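Gosen folding market table, a review

Bought three of these for our women's group craft sale in February and have now hauled them to enough church halls to have an opinion. Quick one, I've got baking in the oven.

What you get: a six foot top that folds in half, steel legs, carry handle on the side. Mine were 38 dollars each on special at Batau. Regular price is higher, wouldn't pay it.

Setup. Fast. Legs swing out, lock rings drop down, done. I can do one alone in my good shoes. The lock rings pinch though, so watch your fingers, and teh first few times they're stiff as anything. A bit of candle wax helped.

Weight. Not bad! One under each arm is too much for me but Mali Sayce managed it from the parking lot, up the ramp and all. The handle is hard plastic and digs in. Wrap a tea towel round it. 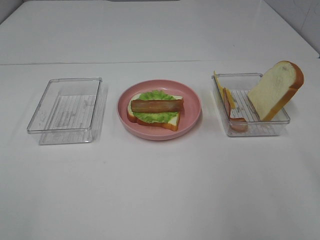
Moushumi Paul reckons I'm being too kind about the handle, and that hers cracked the second time out, at the Mirani spring sale. She got a replacement from the store without a fuss but had to bring the whole table back, not just the handle. So keep your receipt.

Strength. Jams and pickles all down one side, no sag that I could see. Wouldn't lean on the middle where it folds. We had a cash box, two cake stands and a heavy quilt rack on one and it held up fine all morning. Ieuan Sayce sat on the end of his and got told off.

Cleaning. Wipes down with dish soap. Blueberry left a mark, baking soda got most of it. Masking tape is fine if you peel it the same day, leave it overnight and you'll be scraping. We use painter's tape for price signs now.

The fold. If you put a thin cloth over it the ridge shows. Use a heavier one, or a runner down the middle. Also small things like earrings and buttons find thier way into the gap, so put them in a dish.

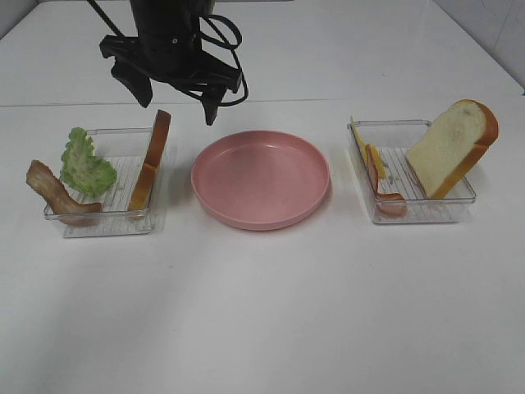 Compared with the Zidevberg

The group's old ones are Zidevberg, must be 20 years old. Heavier, uglier, wobble less. If you've got strong helpers and a storage room at the hall, look for those second hand. If it's you and a hatchback, get the Gosen. Two fit flat in the back with the seats down, bins on top.

One more thing, the feet. Rubber caps come off on gravel. I lost one outdoors and had to fold up cardboard under that leg till closing. Batau sells spares at the counter but you have to ask.

Would I buy again? Yes, on special. Four stars, would be more with a decent handle. If you're borrowing one of ours for Tuesday let Osian Hopkin know, he has the key.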